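What Does a Prompter Do?
The people you don't see at the theater, part 4

If you've ever been in a play, you know the feeling. It's your turn to talk. Everyone is looking at you, including your grandmother, who has put on her good glasses for it. And the words have gone. They were there at breakfast.

In a lot of theaters, there is one person whose whole job is to wait for that moment. That person is the prompter.

The prompter sits somewhere near the stage with a copy of the script, called the prompt book, and reads along with every line of the play while the actors say it. If an actor gets stuck, the prompter says the next few words, quietly, and the actor grabs them and keeps going. Giving somebody their words like this is called "giving a prompt." An actor who needs a lot of them is called something else, but we'll leave that out.

Where does the prompter sit?

It depends on the building. Most prompters sit off to the side, just behind the edge of the curtain, where the audience can't see them. That hidden space at the side of the stage is called the wings. (There are no feathers. Theater people just name things this way.)

Some old theaters and opera houses have a prompt box. It's a little hole in the floor at the very front of the stage, with a hood over it, and the prompter sits down in there with only their head above the floor, facing the actors. From the seats you see a small bump and nothing else. From inside you see mostly shoes.

Loredana Dal Bello worked in a prompt box at the opera house in Brusmont for a long time, and she can still recognize singers by their ankles. In opera the prompter has extra work, and some of them give the singers the first words of every line, just ahead of the music, whether anybody has forgotten anything or not. Loredana did a whole evening like that, three hours of talking, while a man in a cape stamped dust into her hair.

How do you know if someone has forgotten?

You'd think this would be easy. The actor stops talking, so they must be lost.

But actors stop talking on purpose all the time. They stop to look sad. They stop to look out the window, and in some plays they do that for most of the second act. A silence that's supposed to be there is called a pause, and if a prompter jumps in during a pause, the actor will be furious, and will have to go on looking sad while being furious, which is hard to do well.

So prompters go to rehearsals. They sit there day after day and mark every pause in the prompt book with a pencil. Some use a little slash for a short pause and two slashes for a long one. Ineke Michiels, who prompts for the Hulme Players, draws an eye, and if the pause is a really long one she gives the eye lashes.

They also learn people's faces. One actor blinks fast when she's lost. Another one smiles, a big friendly smile, even if he's playing a murderer. There's an actor in Ineke's group who starts tidying the furniture. When he picks up a cushion, she has her finger on the line already.

What does a prompt sound like?

A good one is short and clear. You don't read out the whole speech. You give the first two or three words, and usually that's plenty, the way hearing the start of a song brings back the rest.

It isn't really a whisper, either. Whispers are hissy and they don't carry well, and from across a stage "the letter" and "the ladder" can sound exactly alike in a whisper. Prompters use a low, flat voice, aimed straight at the person who needs it. If you do it right, the front row may not notice. If you do it wrong, the back row says the line along with you.

The time it went wrong in Drinddale

Xuelian Dai was prompting a play about a shipwreck at the town theater in Drinddale one March. It was a small theater with 172 seats, and every one of them was full. In the middle of a storm, the captain was meant to shout, "Cut down the mast!" He opened his mouth. He shut it again. The thunder rolled. (The thunder was a sheet of metal. Somebody shakes it.)

Xuelian gave him the line. He couldn't hear her over the thunder, so she gave it again, louder. He still couldn't hear. She gave it a third time, and right then the thunder stopped, so that a voice from nowhere shouted "CUT DOWN THE MAST!" into a perfectly silent room.

The captain looked up at the ceiling, nodded, and went and cut down the mast. People told Xuelian afterward how much they'd liked the part with God in it.

Were there always prompters?

There have been people helping actors with their words for hundreds of years. In the old days a company might do a different play nearly every night and hardly rehearse any of them, so everybody was forgetting things constantly and the prompter was one of the busiest people in the building.

Paper and copying cost a lot, too. Actors often didn't get the whole play. They got only their own lines, with the last few words of whoever spoke just before them, so they'd know when to start. Those last few words are called a cue. You could be in a play for a week and still not be sure how it ended, if you died early.

Plenty of theaters today don't have a prompter during the show. They prompt in rehearsals and then, on opening night, the actors are on their own. If somebody forgets, another actor helps out by asking a useful question, such as "And weren't you going to tell me about your brother?" It works pretty well unless the character doesn't have a brother.

Try it yourself

You need a friend and something to read with speaking parts in it. A page is enough. A joke book will do if there's no play in the house.

Let your friend learn seven lines by heart. You hold the page. Ask them to say the lines while doing something else, like hopping or putting on a sweater. Sooner or later they'll get stuck.

Count to two in your head, then give them the first two words. Don't giggle. Don't sigh. Don't say "No, it's..." first, even though you'll want to. Jingyi Jiang, who teaches the children's drama class at Staltivley, says the sighing is the hardest habit to break, and that parents are worse at it than the kids are.

Then swap over, so you find out what it's like to be the one in the sweater. 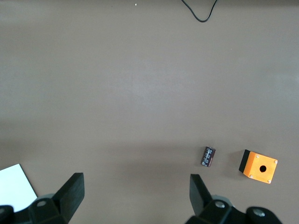 When you've both had a turn, try it again from opposite ends of the room with the radio on, and see how loud a quiet voice has to be. Next time in this series we'll be looking at the person who shakes the thunder.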